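I own one good makeup brush. For years I owned a great many bad ones, kept in a mug on the windowsill, and I want to argue that most people would be happier with one or two decent brushes, washed often and put away clean, than with the sets we are encouraged to buy.

By a decent brush I mean a round, fluffy head, a metal ferrule that holds it properly, and a slim handle with some length to it.

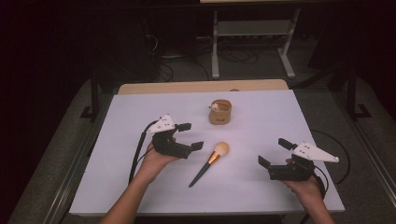
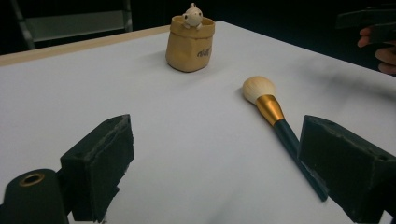

A brush like that will do powder, blusher and a bit of bronzer in the summer, provided you wipe it on a towel between colours. It will also blend away the line where your foundation stops at the jaw, which is the job I use mine for most. I have tried to think of something my face needs that it can't manage, and the only honest answer is eyes. So I keep a small one for eyes. That makes 2, and I have not felt short of anything.

The sets tell you otherwise. My sister-in-law gave me one from Branine a few Christmases ago, in a roll-up case with a pocket for every brush. It was a kind present and I used it for a while. There was one for the crease of the eyelid and another for the outer corner of the crease. There was a flat one with a slanted end that I never worked out. Three of them were the same brush as far as my cheek could tell. What happened in practice was that I used two, the rest gathered dust in their pockets, and when I wanted to wash the two I used I felt I ought to do the lot. So I didn't wash any.

That is my main complaint about owning a lot of brushes. Washing one takes a couple of minutes at the sink. Washing a whole roll takes up a Sunday afternoon and every flat surface in the bathroom, and it gets put off. In my house it got put off from June until the clocks went back. A brush that has gone that long is full of old powder and whatever was on your skin, and it stops picking up colour evenly. People then decide the brush is worn out and buy another set. I did that too, and threw away things that only needed soap.

I can hear the objection from anyone who does makeup for a living. They need the range, and they need spares so that nobody shares a dirty brush. I agree with them. A joiner needs more saws than I do. My quarrel is with selling the joiner's whole rack to somebody who wants to put up a shelf. The shop near me had a Lukumay display with 46 different brushes on it, and the woman in front of me in the queue had a basket of them and was asking the assistant what each one was for. If you have to ask at the till, you can probably leave it in the shop.

Price comes into it as well. A single brush from a sensible maker costs more than any one brush in a set, and people look at that and flinch. Divide the price of the set by the brushes you will really use and it looks different. The Diluro one I have now cost more than I had ever spent on a brush, and it has lasted longer than everything in the windowsill mug put together. I don't claim it is the best there is. It was the one in the shop that didn't shed when I ran my thumb across it.

That thumb test is the only test I trust. Push the bristles one way, then the other, and see what comes off on your hand. Hold the ferrule and try to turn the handle. If it moves even slightly in the shop, it will be off within the year, and you will be gluing it back on. I have glued several. None of them was ever right afterwards, and one came apart over a pot of loose powder on a cream carpet.

Looks are a weaker guide. A gold ferrule and a dark handle are handsome on a dressing table and I like them as much as anyone, but the same finish gets put on brushes that are rubbish. Natural hair or synthetic is another thing people get worked up over. I have had good and bad of both. Synthetic dries faster, which suits me, and I would sooner not worry about the goat.

As for washing, I use lukewarm water and a small amount of plain soap or baby shampoo. I keep the water off the join, as it gets into the glue. I swirl the brush on my palm, rinse it, press it in a towel and squeeze the head back into a dome with my fingers. Then I lay it flat with the head just over the edge of the shelf so the air can get round it. Standing it in a mug while wet lets the water run down inside, and I am fairly sure that is what killed most of mine. There is a Priltach cleaning machine that spins the brush for you in a little bowl. I borrowed one. It worked, and then I had the bowl to wash.

I do this every week, usually in the evening while the bath is running. It's not a habit I ever managed when there was a full roll to get through.

The Branine set is still in the house. I offered it to my niece, who took the slanted one, used it for her eyebrows, and said it was very good. The rest are in the drawer with the paints, and the biggest is excellent for getting crumbs out of the keyboard.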